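Notebooks Protocols Parts Calibration Search Log out

2018-04-19
Bottle opening, demonstration recording, Selbridge bench

Continuing from the last entry. The goal is still 300 usable demonstrations of the bottle task before we train anything. Current total before this session was 70, all with the old grip order, and I am now fairly sure we should not mix those in with the new ones.

Task as recorded: left gripper takes the small bottle in front of the rack and holds it upright on the board. Right gripper brings the opener to the cap, hooks it and levers. Cap lands wherever it lands. Right arm backs off, left opens, end of episode. Putting the opener down is not part of the demo for now. We start each episode with the opener already in the right gripper, handed to it by the person resetting.

Changed the grip order. Before, the operator brought the opener over first and then closed the left gripper, and the bottle got nudged in most of the episodes I reviewed. Now left closes first and waits. It makes the episodes longer and the data a lot more even. Hugo Rivas drove the first block, I drove the second. His approach to the cap comes in from the right and low. Mine comes in from above. I don't want to force one style yet, but the episode log has an operator field now, so we can split by it later.

Control: same leader arms as before, joint to joint, no scaling. Tried scaling the wrist down for the last bit of the approach and both of us disliked it. The lag feels worse when the hand moves a lot and the gripper moves a little. Turned it off again and left the setting in the Fluvo config, commented out.

Grip force: the left gripper was at the default clamp force from the Fiore settings and the bottle turned in the fingers when the opener took load. Raised it two steps. Less turning. It still happens when the fingers close too high, on the narrow part only. Best grip is with the fingers over both neck and body. I have written that on the operator sheet. If the bottle turns more than a little the episode is marked "slip" and kept, but not counted.

Opener angle: this is the hard part to show. With the leader arm you feel nothing from the cap, so you hook by eye. From the operator's seat the right gripper hides the lip of the opener for most of the approach. Hugo watches the wrist view on the side monitor and only looks back at the bench for the lever motion. I tried it his way and my failed hooks went down. Suggest everyone does this from now on.
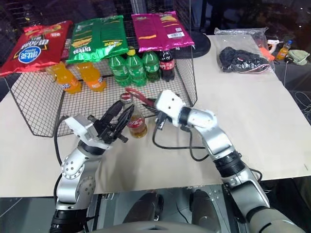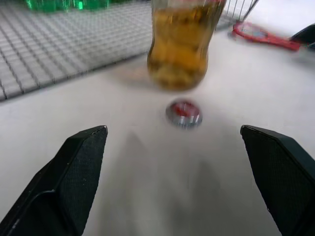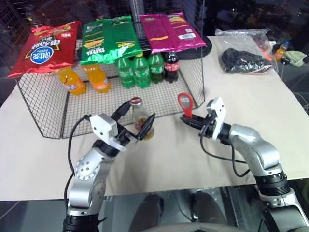 Bottle task, arms in front of the rack: head, wrist, head. Wrist view has a cap on the table; last one has the bottle in the left gripper and the opener in the right.

Rack: keep it where it is. The chips stay on top and the drinks inside, same as for the pick task, so the background is shared between the two sets. I did think about clearing it for this task, but Prevham want both skills run from one scene in July and I would rather find out now if the policy gets distracted. The front row of bottles is close enough to the work area that the left arm has to come in fairly flat. One collision with the rack during my block, my fault, left elbow too high. Rack shifted, pushed it back against the tape marks. Nothing bent that I can find.

Camera notes. Wrist exposure is set for the board, which makes the board come out nearly white. Colors on the cap are still readable, so I left it alone. There is motion blur in the wrist stream when the arm backs off fast. Ask operators to pull back slowly for the first few centimeters – the cap position after opening is something we may want labels for, and blurred frames will make that annoying.

The cable on the right wrist hangs in a loop down toward the board. It touched the bottle once in Hugo's block and he stopped the episode. Needs a clip further up the forearm. Not done yet.

Recorder: one dropout, joint stream fine, head camera stopped writing partway. The file looks normal until you open it. Added a check that compares frame count to joint samples at save time and refuses the episode if they disagree. It should have been there from the start. I ran the check over the earlier set as well and it found 2 more, both now in the rejected folder.

What counts as a good episode, for anyone driving next:

– left gripper closed before the opener comes within a hand's width of the bottle
– bottle stays upright the whole time
– one hook attempt, or two if the first one misses cleanly. After that, abort
– no touching the rack or the bags
– stop recording only when both grippers are clear

Aborted episodes are saved with the abort tag. Please don't delete them. I want the missed hooks for the failure classifier.

Resets are slower than the demos. Every opened bottle has to be swapped or capped again by hand, and re-crimped caps come off too easily, which gives a lever motion that won't work on a fresh one. Asked for a quote on 1,000 plain caps and a bench crimper that can be set tighter. If that takes too long we use fresh bottles for the counted episodes and re-crimped ones for operator practice.

To do:
cable clip, right forearm
second monitor moved closer to the operator seat
re-run hand-eye check after the rack bump
decide about the old 70. My vote is to hold them out and use them only for a comparison run
Hugo to write up his low approach with a short clip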